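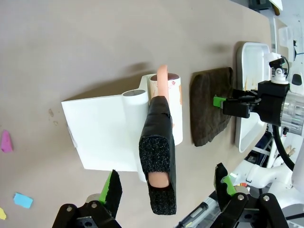 *Lint roller, the white holder with its tube, brown towel and shallow tray on the work table.*

**To:** bestamard-workroom list
**From:** Mahnaz Dehghan
**Date:** October 13, 2023
**Subject:** Re: Where do the lint rollers live now?

Ulises, answers are under your questions. I left most of your message in so people who missed it can follow along.

> Ulises Ayala wrote:
>
> Since we moved the cleaning things in August I can't find a lint roller when I need one. I spent 20 minutes looking for one before the Bahrami coats went out. In the end I used packing tape, and I don't want to do that again on wool.

The rollers stay on the big beige table from now on. The white holder is for the roller. It has a flat square part and a round tube with the open end up, and the roller's handle goes down into the tube. If you find the roller standing next to the holder, please put it in. A roller lying on its side picks up whatever is on the table and then sticks to it.

Spare rolls are in the second drawer at Drastance and on the shelf over the sink at Bitlow. They are the same width, so either one will fit.

> Can we agree on when to tear off a sheet? The last few times I picked one up it was already full and I had to peel it before I could start.

Yes. Tear it off when you finish, and leave a clean sheet facing out for the next person. The sheet on the roller in the photo has pinkish, reddish and orange-brown marks on it, mostly down the right side. A sheet like that should come off before anyone takes it near a light fabric. I would not try to get one more pass out of it.

I know the sheets cost money. A roll has 30 sheets and we go through up to 2 rolls a week when the wool is in. That is fine. Cleaning a cream lining costs more.

If the sheet tears halfway – this happens with the paper ones when the room is damp – pick up the end with a fingernail at the other corner and go around again. Do not cut it with the seam knife. Somebody did that in August and went through 11 layers.

> Also what is the brown towel for? I have seen it used on the table, on hands, and once on the floor.

The brown towel is for the table only. It is dark on purpose, to keep people from mixing it up with the pressing cloths. The edges are a bit frayed, but there is plenty of use left in it. Please fold it when you are done and leave it beside the white tray.

Hand towels are on the hook by the door. For the floor, use the gray rags in the bucket. If the brown towel does end up on the floor, it goes in the wash and does not come back to the table that day.

> Is anybody in charge of the tray? There was something dried in it.

There are still faint tan streaks on the inside. I don't know what they are from. I would start with warm water and dish soap, let it soak, and wipe it with a soft sponge. No scouring pads, they scratch the plastic and then it holds dirt worse than before. If the streaks stay after that, write back and I will try baking soda paste on one corner.

Whoever uses the tray rinses it. I don't want to set up a rota for one tray.

> Last thing. The tabletop has marks on it and I am not sure which ones are new.

I'm not sure either. It has smudges and small stains here and there, and I have stopped trying to tell the old from the new. Wipe it down with the damp brown towel before you lay out any fabric, then run your palm over it once it is dry. If you feel anything tacky, wipe that spot again. For anything pale, put the cotton sheet down first, even if the table looks fine to you.

I am at Bitlow until the end of the month, so if you run low on rolls at Drastance, write to the list and I will bring a box over with the thread order. The cotton sheets also need replacing. Two people have asked for the wider kind – if you have a preference, tell me before I order.

Mahnaz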